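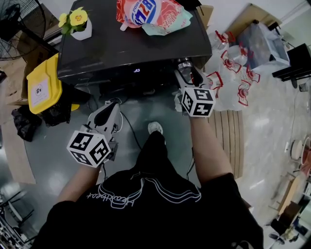 *A black cabinet with a chrome fitting at the bottom.*

# Wobbly, Sticky, Squeaky: Living With Cheap Cabinets

Every cabinet is level in the showroom. Then it comes home, meets your floor, and begins a long career of leaning. Mine is a Lustholm, black, bought on sale in November by someone who believed the phrase "easy assembly." I have learned a few things since.

**Stop the wobble first.** Put a level on top, front to back and then side to side. If the cabinet has adjustable feet, turn them a little at a time, and empty it before you do. Yes, all of it. You'll find the good scissors.

**No adjustable feet?** Felt pads stack nicely. A folded beer coaster also works and has held up my hall cupboard for 3 years, which is longer than the cupboard deserves.

**Tighten things twice.** Screws in cheap board loosen as it settles. Go around once on the day you build it and again 14 days later. Use a hand screwdriver. A power driver will strip the hole in less time than it takes to say "particle board."

**If a hole is already stripped,** pack it with wooden toothpicks and white glue, snap them off flush, and leave it overnight before you put the screw back.

**Polishing chrome.** Warm water, one drop of dish soap, soft cloth, dry it right away. For water spots, wipe on white vinegar cut half and half with water, then rinse. Skip the scouring pad unless you like the brushed look and don't mind where the brushing goes.

**Doors that drift open.** Check the level again before you blame the hinges. If it's really the hinges, most have a side screw that wants a quarter turn. A stick-on magnet catch from Stostgate cost me 50 cents in the clearance bin and fixed a door I'd been shouldering shut since spring.

**Sliding it across the room.** Old socks under the feet on hard floors, upturned jar lids on carpet. Lift one end to get them under, and take the drawers out before you start – a drawer always leaves on its own schedule.

**Squeaky drawer runners.** Rub a plain candle stub along wooden ones. Metal ones get a dry silicone spray, wiped off well. Cooking oil smells fine on Friday and terrible after that.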